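Housekeeping and Laundry Practice
Unit 3 handout: Folding on a bed
Notes by Brigitta Egger, revised 9 Aug 2018 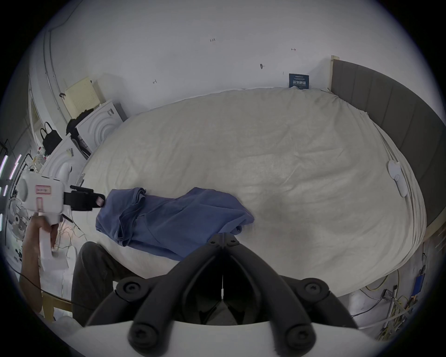 Folding on a bed is taught separately from folding at a table because the surface gives under your hands and the edges may not be straight. At a table you line the hem up with the edge. On a round bed with a smooth off-white cover, and a crumpled blue garment lying on it partly folded over on itself, you have no straight line to work from, so use the garment's own seams. Open out any thick rolled part first. Bring in any flap hanging down before you start, or it will pull the rest crooked.

Order of work for a cotton shirt or top

Lay it face down and smooth from the centre out.
Fold each side in to the same width.
Lay the sleeves straight down the back.
Fold up from the hem in two turns.
Turn over and check the neckline.

Colour does matter for sorting. Mid blues go with the darks in our laundry, whatever the care label allows.

Before leaving the room, pull the cover flat again. Small creases will smooth out by hand. If the border has shifted, start at the wall side.

Practical: Severin Leitner takes the first group and Marcela Bartoš the second. Bring up to 11 garments of your own. The reading is chapter 3 of the Modum workbook. Written work goes in the tray outside room 53.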